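How to Put a New Zipper Panel in an Awning Wall

A dead zipper is the usual reason a perfectly good awning wall ends up in the landfill. The fabric is fine. The zipper has lost a tooth somewhere near the knee, and now the whole wall flaps at you all night. Replacing it takes an afternoon and a moderate amount of swearing.

What you need

A coil zipper, size 10, at least 4 inches longer than the old one. Long is fixable.
Bonded polyester thread. Cotton rots, usually during your vacation.
Double-sided seam tape.
A seam ripper you don't mind ruining.
A machine that can get through several layers of coated fabric. Mine is an elderly Lacson that sounds like a tractor and sews like one.

Taking the old one out

Lay the wall flat and mark both sides of the zipper with chalk every foot or so, in matching pairs. Skip this and you'll discover at the far end that one side has grown. Cut every fourth stitch on one side, then pull the thread from the back. Go slowly near the coating, which tears if you look at it wrong.
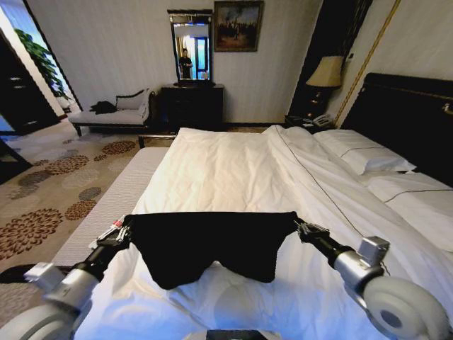
Brush the old thread out of the holes and wipe the edge with a damp rag. Tape won't stick to dust, and awning walls are mostly dust by their second summer.

Putting the new one in

Tape the closed zipper down first, lining it up with your chalk marks. Don't pin it. Pin holes in coated fabric are permanent, and the rain will find them. Transfer the marks to the zipper tape, open it, and sew one side from the bottom up with a long stitch. Then do the other side, also from the bottom up. Sewing down one side and up the other gives you a wall with a pronounced opinion about which way is left.

Run 2 rows of stitching on each side and backstitch where the slider stops. That's where people yank.

Finishing

Fold the spare zipper over at the top and sew across it. Rub seam sealer into the stitching from the inside and leave it overnight. The Kindico stuff works well and smells terrible.

Hang the wall and zip it up before you throw out the old zipper. You may want the slider.

Mabli Jarman, 2018-09-17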